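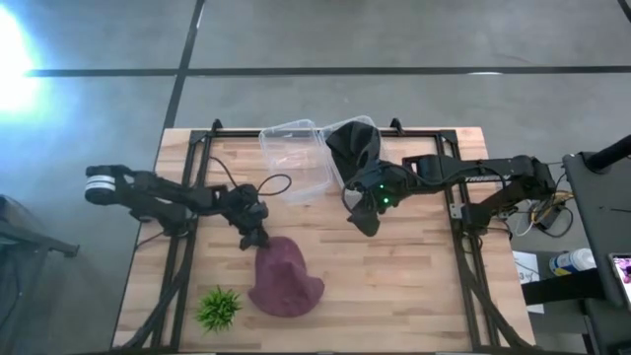
Gescombe, the Istport publisher of short science fiction, will bring out Plametti in January, a collection of stories about first contact that was put together by editors who doubt most stories about first contact. It has a plain cover the colour of the pale butcher-block tabletop shown with this release, and it borrows the long strips of grain running from side to side as well. There is no planet on the front, no ringed moon and no figure in a helmet looking at either.

PRESS RELEASE
Istport, 13/12/2020

Every few years a publisher announces that the alien story has been made new. Gescombe makes no such claim. Visitors who learn English from television, have two eyes and a grievance, and want to talk to a scientist with a troubled marriage have been with us for a long time, and they will be with us after Plametti has gone out of print. The press only asks whether a collection can get by without them.

The book grew out of an open call for stories in which the two sides never properly understand each other. Writers were asked to leave out translating machines, helpful mathematics and any scene in which music settles the matter. A fair number sent in music anyway. From what was left the editors chose stories that between them run to 60 chapters, most of them very short, all set on or near Plametti, a trading moon where the locals have put up with visitors for longer than the visitors know.

A shared setting is usually sold as a treat for the reader. Gescombe has its doubts about that too. Shared settings tend to produce maps, and maps tend to produce glossaries, and by then the story is somewhere under the furniture. Contributors were given two pages of background and told they could ignore the second. As a result the moon is colder in some stories than in others and its main port moves. The editors fixed the spellings and let the rest stand.

The longest piece, Mugo, follows a customs clerk who is sure that the crates arriving at her warehouse are a message. Her supervisor thinks they are crates. The story never says which of them is right, and early readers have been split, with some of them quite cross. The press considered asking for a clearer ending and decided against it, though it would not swear that this was the right decision.

Readers are also asked to treat the usual advance praise with care. The back cover carries none. Gescombe asked two reviewers for a line each, received "startling" and "luminous", and could not say with any confidence that either had got past the opening story. The space has been used for a paragraph from the book, which seems a fairer guide to what is inside.

The first printing will be nearly 1,000 copies. Whether there is a second depends on sales, whatever may be said about it elsewhere. There is no signed edition, no boxed edition and no plan for a sequel. Talk of a screen version began with a misread message and should not be repeated.

Plametti will be sold through independent bookshops and by post from Gescombe's office in Istport. An electronic edition will follow when the line breaks in Mugo can be made to behave on a small screen, which the first test files did not manage. Review copies are available on request, on paper only for the time being. Reviewers who dislike the book are as welcome to one as anybody else, and the press would prefer that they finish it first.

Requests should be sent to the publicity desk at Gescombe, Istport, marked Plametti.

ENDS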